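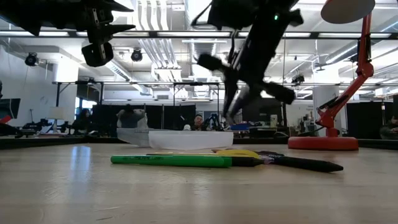 Endico Bench Pair: Product Gallery

Published November 11, 2020

The Endico Bench Pair is a two-arm tabletop system for institutions that need small, everyday objects handled, sorted and put away. It is supplied by Prernier as a complete kit, with both arms, two grippers, a control unit, cabling and a one-year service plan. The system has been on offer to colleges, research offices and light assembly departments since May.

The notes on this page accompany the gallery entry for desk items and are intended for purchasing staff and department heads who are considering the kit for the coming budget year. Full specifications are contained in the product data sheet, which is sent on request.

Entry 1. Desk items, two arms

Pens and markers lie on a light wood tabletop, with a shallow white bowl or tray farther back. The arms reach in from the top, and a red desk lamp stands at the right. The arm nearer the bowl is moving.

Pens and markers are among the objects most often named by departments that ask for a trial. They are narrow, they roll, and they tend to come to rest against one another, so that a gripper must close on one without pushing its neighbor away. The pointed fingers supplied as standard with the Bench Pair are intended for items of this kind. Wider padded fingers are listed separately under accessories.

Placement of the arms

Both arms are mounted on the far side of the work area and reach toward the operator's edge of the table. This leaves the near edge open, so that items can be set down or taken away between runs. Departments with shallow tables may order the overhead mount made by Lahtinen, which adds 15 pounds to the shipping weight and must be fixed to a rail or frame rated for the load. Wall mounting is not offered at this time.

The tabletop itself is not part of the kit. Wood, laminate and rubber-covered surfaces are all accepted under the service plan. Light scratching of the surface is to be expected with regular use, and a replaceable mat is recommended where the table is shared with other work.

Lighting

No special lighting is required. Ordinary ceiling light is enough for most tasks, and a desk lamp may be added where the work area falls into shadow. Strong reflections from a window or a polished surface can affect recognition of clear or shiny items. The setup guide explains how to turn the table or adjust the lamp when this occurs - in most rooms a small change is enough.

Included task routines

The kit is delivered with routines for picking up a single item, moving an item into an open container, handing an item from one gripper to the other, and clearing a marked area. Each routine can be adjusted by the department through the control unit. Additional routines may be recorded by guiding the arms by hand, and up to 200 of these can be stored at one time. Routines may be copied between units under the same service plan.

Suitable loads

The Bench Pair is meant for light articles. Office supplies, small plastic parts, empty containers and soft goods of modest size are within its range. Glassware, open liquids and blades are excluded from the service plan, and their use is at the department's own risk. Please refer to page 117 of the owner's manual for the full list of excluded articles.

Safety and supervision

The arms should be operated only when a trained member of staff is in the room. Persons seated or standing near the table should remain outside the marked reach of both arms while a routine is running. The stop control must be placed within reach of the operator at all times, and it should be tested at the start of each working day. Departments that share an open workspace are advised to set up partitions at the side of the table.

Trial units

Trial units may be reserved through Prernier for a period of four weeks. Delivery, setup and one training session are included in the trial fee, which is credited toward the purchase price if an order is placed before the unit is returned. Trial units are sent with standard fingers only - departments wishing to try the padded fingers should state this on the reservation form.

Service and parts

Routine service is carried out by Gandden at the department's own site. An inspection is due after 3000 hours of operation or at the end of the first year, whichever comes first. Gripper fingers, cable sets and finger pads are kept in stock and may be ordered by part number. Repairs made by any other party end the service plan for the arm concerned.

Requests for the product data sheet, the accessory list or a written quotation should be addressed to the Prernier sales office. Please include the name of the department, the size of the table to be used and the types of articles to be handled.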